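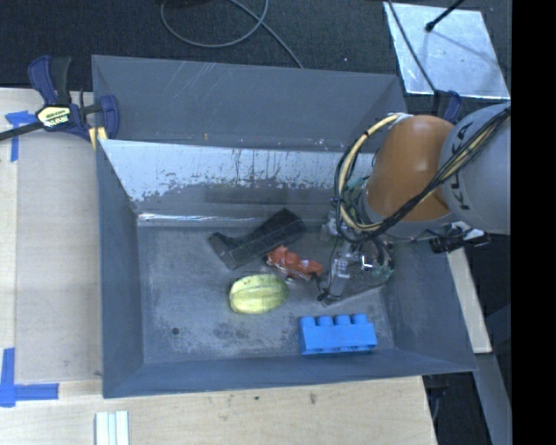 I have come around, slowly and with some grumbling, to the view that a town library should stay open late. Ours in Jestthorpe closes at 5, and I used to think that was plenty, being a morning person with a short walk and no boss.

Then in August my hours at Orozco changed, and for the first time in years I kept finding the doors locked. I'd stand there with 2 overdue novels under my arm, feeling a bit silly – and a bit cross, too, I'll admit. Plenty of my neighbors have lived that way all along, and they pay for the place just as I do.

The town says later evenings would cost too much. Maybe so, but we found the money for new benches on Giditz Street, and I like those benches very much, and I would still trade them for 4 late nights a month. Open a little later in the morning if you must. I'll wait outside with my coffee, and I promise to complain only to my husband.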